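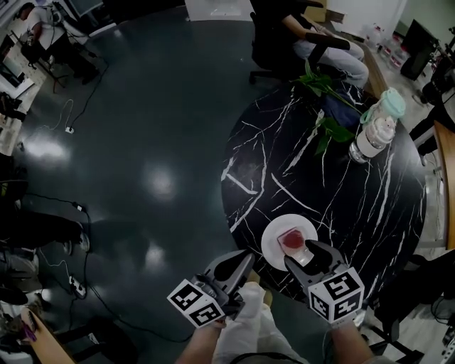 Ticket 171 - Neltis open day, table station
Opened by: Junaid Jafri
Status: open

Visitors could try the hand-held grippers at the black marble table. During the second demo slot the left gripper stopped saving. The preview stayed live, so the visitor kept going and we lost the run.

Checked so far:
Swapped the cable. Same fault.
Restarted the Skurnine recorder. It saved two runs, then dropped the third.
Free space on the drive: 400 GB, so the drive isn't full.
Log shows "write timeout 1,000 ms" each time, left side only.

The right gripper was fine all afternoon. We kept the station open on practice runs and told people at the door that nothing was being recorded - most of them only wanted a turn with the plate anyway.
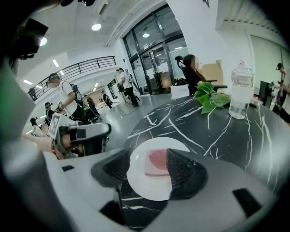
Kasun Sultana: We had the same timeout at the Bayram visit in January. Both grippers were on one hub. Move the left one to its own port and raise the timeout to 2 seconds before you swap any hardware.

Junaid Jafri: They are on one hub here too. Will move the left one before the morning group and post the log.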